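How to read a subscription snack box offer before you hand over your card

Filed under: Shopping, Food. Reading time: 7 minutes

Every snack box company wants you to think you are getting a bargain, and most of them have worked out that you won't get the calculator out. I have signed up for four of these things in the past couple of years and cancelled three. The method below is what I use now. It takes one cup of tea and it has saved me from at least two boxes I would have regretted.

What you need

The offer page, open on a proper screen and not your phone. A kitchen scale if you already have a box in the house. A supermarket website in another tab. Something to write on.

Step 1. Find the real price

The number in the big coloured circle is hardly ever what you will pay. It is the first-month price, or the price per box if you take a year's worth, or both at once. Scroll down until you find the price for a single box in the second month, with postage. Write that one down and ignore everything else.

If you can't find it, put a box in the basket and go as far as the payment page. Stop there. The total often changes at this point, and so does the wording. Udico, which I tried in March, called its plan "monthly" on the front page and "every 28 days" at the checkout. Twenty-eight days gives you thirteen boxes a year instead of twelve. I doubt that was an accident.

Step 2. Find the weight

"Up to 20 items" tells you nothing. A single wrapped sweet is an item. So is a sachet of drink powder, and so, in one box I had, was the leaflet.

Look for a net weight in grams. Some firms print it in the small type under "box details", some will give it if you email, and some won't give it at all. If a firm won't tell you how much food is in a box of food, I would close the tab.

Already have a box? Weigh the packets together, then look at the printed net weights and add those up as well. The two figures will be further apart than you expect. Air and plastic make up the rest.

Step 3. Work out the price per 100 grams

Divide the real price by the weight in grams, then multiply by 100. Do the same for three or four similar things from a supermarket or, better, from a shop that sells imported snacks. Chinese and Korean grocers are usually the fair comparison for an "Asian selection" box, and many of them post.

You will nearly always find the box costs more. That's fine up to a point, as you are paying someone to choose and pack. My own limit is one and a half times the shop price. Yours may be higher if you live a long way from a decent grocer, as I did when I was in Flurkville and the nearest one was two buses away.

Step 4. Distrust the reviews

A page boasting 3486 five-star reviews should make you more careful. Sort by lowest first. Ignore the people who didn't like the flavours, because taste is taste. Look for the same complaint turning up again and again: late boxes, crushed boxes, charges after cancelling, the same filler in every delivery.

Check the dates too. Balodel had 58 glowing reviews and nearly all of them were posted in the same fortnight. Make of that what you like. I made my excuses.

Unboxing videos are no better. A box is at its best with the lid just off, when everything has been laid face up by somebody paid to do it. What you want to know is what is in the second layer, and whether there is one.

Step 5. Read the cancellation terms

Look for three things in the terms: how many days' notice you must give, whether you can cancel online or have to ring, and what happens to boxes you have already paid for. Notice periods of 7 days are common and reasonable. Anything longer than the gap between boxes means you will always be charged for one more.

"Pause at any time" is a different promise from "cancel at any time". Leiva offered the first in large letters and I had to hunt for the second.

Step 6. Check dates and ingredients

Ask how long the contents will keep. Boxes are a handy way of shifting stock that is close to its date, and an honest firm will give you a minimum. If anyone in the house has an allergy, ask whether each imported packet carries an English ingredients label. A printed card listing the contents doesn't do the same job, especially if the firm swaps items at the last minute and leaves the card as it was.

Step 7. Buy one, then wait

If the offer has survived all that, buy a single box, even if it costs more than the plan. Put a note in your calendar for the day after it arrives, go through every packet, and sort them into things you would buy again, things you would eat if they were there, and things you would give away. If the first pile is smaller than the third, you have your answer, whatever the lining looks like.
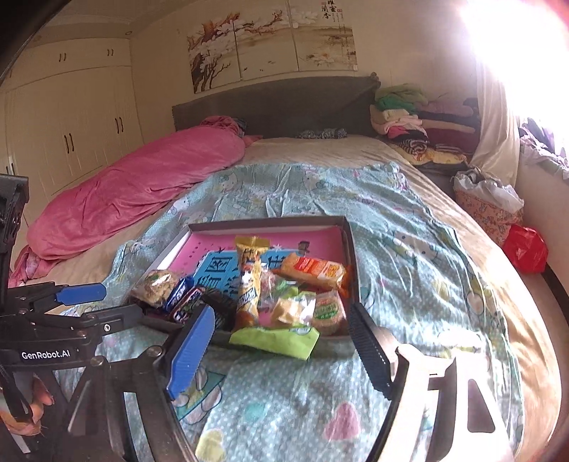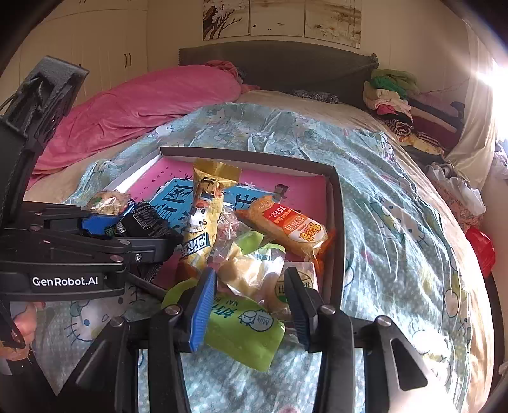
Snacks in a shallow box with pink printing inside.

A note on gift boxes

The same sums apply, but drop Step 7 and be stricter on Step 5. Gift plans have a habit of renewing on the giver's card. Pay for a fixed number of boxes or don't bother.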